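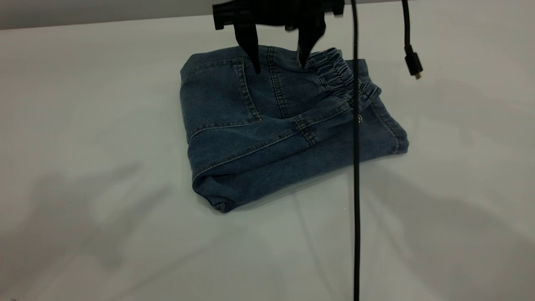

About Riler

Riler is a contract testing laboratory for woven and knitted apparel fabrics. We measure what happens to a garment fabric when it is laundered, rubbed, stretched and exposed to light, and we report the results to the mills, cutting rooms and clothing brands that send us samples. Denim accounts for more than half of the work. The rest is workwear twill, canvas, shirting and a small amount of upholstery cloth.

The laboratory was set up by Po-yen Tu, a textile chemist who had spent his earlier career in indigo dyeing and finishing. He remains technical director and signs all reports issued under the dimensional change and colorfastness schedules. Riler has 23 employees, most of them bench technicians.

What we test

Dimensional change. Fabric panels and finished garments are marked, laundered, dried and remeasured. Results are given separately for warp and weft. For trousers we also report waist, inseam and leg twist, because a panel result does not predict twist in a sewn leg.

Colorfastness. Dry and wet crocking, laundering, perspiration, water and light. Indigo and sulfur dyes are graded by two technicians working independently. Where the grades differ by more than half a step, a third technician grades the specimen without seeing the earlier results.

Strength. Tensile, tear and seam slippage. Stretch fabrics are also tested for growth and recovery after a fixed hold.

Abrasion. Specimens are inspected at set intervals until the end point named in the client's specification. If no end point is named, we stop at the second broken yarn and say so in the report.

Fiber content. Microscopy and chemical separation, for cotton, elastane, polyester and the common regenerated cellulosics.

Premises and conditioning

The laboratory occupies two floors of the Bradadus building. Wet work and laundering are on the lower floor – the drains are there – and all physical testing is done in the conditioned room upstairs. Temperature and humidity in that room are logged continuously. Specimens are conditioned before measurement, and a test is repeated if the log shows an excursion while it was running. The retained sample store holds each specimen for 200 days after the report date, after which it is shredded unless the client has asked for its return.

Lorier

Lorier is our reporting system. It was written in-house and replaced a set of spreadsheets that had grown difficult to audit. Each incoming sample is given a number at the receiving desk and keeps it through every test. Clients can log in to see the status of a job, download signed reports and compare a new lot against earlier lots of the same article. The current test catalog in Lorier lists 300 entries, including client-specific variants.

Sending samples

Send at least two yards of full-width fabric, or three finished garments of the same size. Remove hangtags but leave care labels in place. Samples received before 2 p.m. are logged the same working day. The receiving desk is closed for equipment calibration during the last week of February – jobs already in conditioning at that time are held and restarted.

Request forms and the current price list are available from the client desk, extension 788.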